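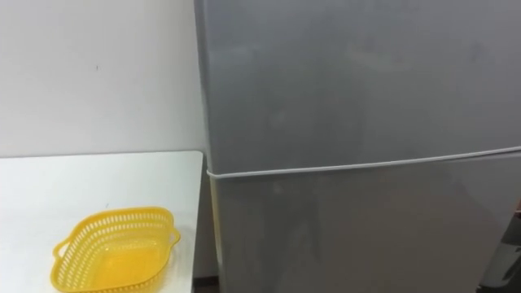 Saturday, bench notes, right arm and basket station

Table is now pushed up close to the fridge. Station contents reduced to the yellow basket, nothing else on the tabletop until the pick routine is repeatable. Basket long axis left to right, right handle near the table's right edge. Right arm parks on the fridge side.

Wrist and elbow

Replaced the elbow belt with the Schnyder one. Tension set by ear against the left arm, then checked with the spring scale. Backlash at the gripper tips is down to 2 mm from whatever it was in August (I never wrote it down, Meinrad thinks he did). Wrist roll still has a dead spot near zero. Swapping the encoder cable made no difference. Next suspect is the magnet spacing.

Mirner driver board reflashed. The old firmware dropped the torque limit on every brownout and came back at full. New build holds the limit through a power cycle, tested six times with the bench supply pulled by hand.

Head camera

Re-ran extrinsics after moving the table. The offset stored for the old table position was still loading at startup, from a second config file in the Onora folder. Deleted it. There is one config now. Please do not make another, put overrides on the command line.

Exposure locked. With auto exposure on, the white wall and white table pull everything down and the yellow shifts enough to break the color mask. Locked value is 3895. Mask threshold on saturation only, hue window left wide. The fridge door gives soft reflections and the depth there is not worth using, so everything right of the table edge is thrown out before the plane fit.

Plane fit on the tabletop is fine. The basket rim is harder because of the slots, which give depth through to the far side or nothing at all. Solomiia suggested fitting to the handles and ignoring the rim. Tried it on the recorded data this afternoon and the yaw estimate is steadier. Not tried live.

Reach

Right handle first, gripper coming down from above. The straight approach from park takes the elbow too close to the lower fridge door. Added a waypoint up and back over the table, then down. Slower by a couple of seconds. Left arm has no such problem and can go direct.

Keep-out box added for the fridge, both doors, full height of the workspace. The narrow gap between table and fridge is inside the box as well. Planner refuses goals there, confirmed with two bad targets typed in on purpose.

Open

Wrist roll dead spot, see above.
Handle fit running live, left and right.
Foam for the gripper pads. There is an offcut in the Uline box under the stairs, cut to 6 mm.
Tape marks on the table for basket position. Use white tape, colored tape gets into the mask.
Meinrad to look at the park pose. I would like the forearm further back so it stays out of the camera view during the plane fit.

Power supply off at the wall, e-stop left pressed in.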